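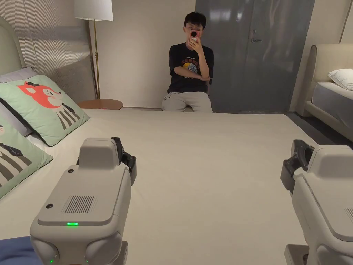
Does a hot wash pull a cotton fitted sheet in more than a warm one?

On this cloth it does. The hot pieces lost nine mm lengthwise between marks and the warm ones lost four, and all of that showed up by the second cycle.

29 October 2020
Jesedon sheet work, wash shrinkage, lot 26

Cloth is the Kushwaha plain weave, 100 percent cotton, undyed, same roll we cut from in July. The roll had been standing on end by the door since then and the outer turns were creased, so I threw away the first two turns and cut from further in. Left the cut pieces flat on the rack overnight before marking.

Marks are 200 mm apart, three pairs in the warp and three in the weft on each piece. Used the laundry pen. The fabric marker from the last round bled badly on the hot cycle and I had to guess at the center of each dot, and I don't trust those readings to better than two mm. If anyone is comparing with the July pages, keep that in mind.

Load was made up to 600 g with ballast. Detergent was Clarketa powder, one level scoop. Aarti Mittal ran the warm set in the morning and I ran the hot set after lunch in the same Ament machine. Tumble dried on low, pulled out as soon as the drum stopped, laid flat without smoothing. Left for an hour before measuring.

Readings, average of three pairs, mm lost from original:

Warm, cycle one: warp three, weft one
Warm, cycle two: warp four, weft two
Warm, cycle three: warp four, weft two
Hot, cycle one: warp seven, weft four
Hot, cycle two: warp nine, weft five
Hot, cycle three: warp nine, weft five

Nothing odd between pieces except hot piece B, where one weft pair read a full two mm shorter than its neighbors after cycle one. It was close to a cut edge that had started to fray. By cycle two it had come back in line. I have left it in the average.

So the warp is doing most of it, as expected for this weave. The sheets are cut with the warp running head to foot, which means the length is where we have to put the allowance. At present the pattern gives the same allowance both ways. That is too much across and not enough down, at least for people who wash hot.

Aarti's view is that we should stop worrying about hot and print a warm wash label. I don't agree. People wash sheets hot whatever the label says, and the returns that come back with a note attached nearly all say a corner pops off at the foot. She is going to reread the notes and mark which ones mention wash temperature. Most won't.
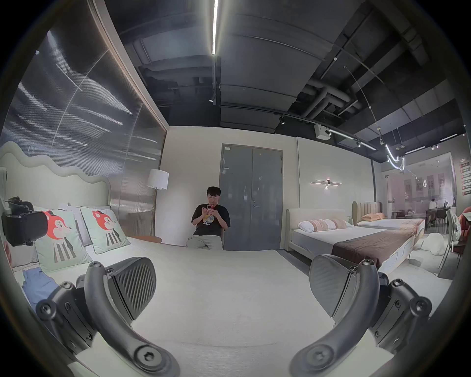 Plain pale sheet on the bed, with the two arms of the gripper over it.

Elastic. Cut lengths at 600 mm relaxed and put them through the same three hot cycles, loose in a mesh bag. One came out eight mm shorter and the others were within a mm or two of that. It still stretches freely by hand and I could not feel a difference against an unwashed length. I have no proper recovery figure. The spring gauge is reading high again (zero drifts if you leave the hook loaded) and I would sooner have no number than a bad one. Gauge is on the shelf with tape over the dial. Please don't use it.

Corner seams. Opened one washed corner to look at the stitching. The seam allowance had curled toward the elastic side and the overlock thread was pulling small puckers along the curve. The thread is polyester and won't have shrunk with the cloth, so some slack has to go somewhere. Trying a longer stitch on the next sample corner. If that makes the seam weak we go back.

Also noted: the cut pieces feel noticeably softer after cycle one and there is a lot of lint in the dryer trap. Cleaned it between every load. Did not weigh the lint and probably should have.

To do:
Cut two full sheets from lot 26, one on the current pattern and one with the extra allowance moved into the length.
Three hot cycles on both, then measure laid flat and again on a mattress.
Ask Kushwaha if the cloth was preshrunk at all. The order sheet is blank on that line.
Order laundry pens, we are down to one.
Aarti has the return notes until Monday.

Warm pieces are in the flat drawer, labeled. Hot pieces are still on the rack and I want one more reading off them tomorrow before they get folded.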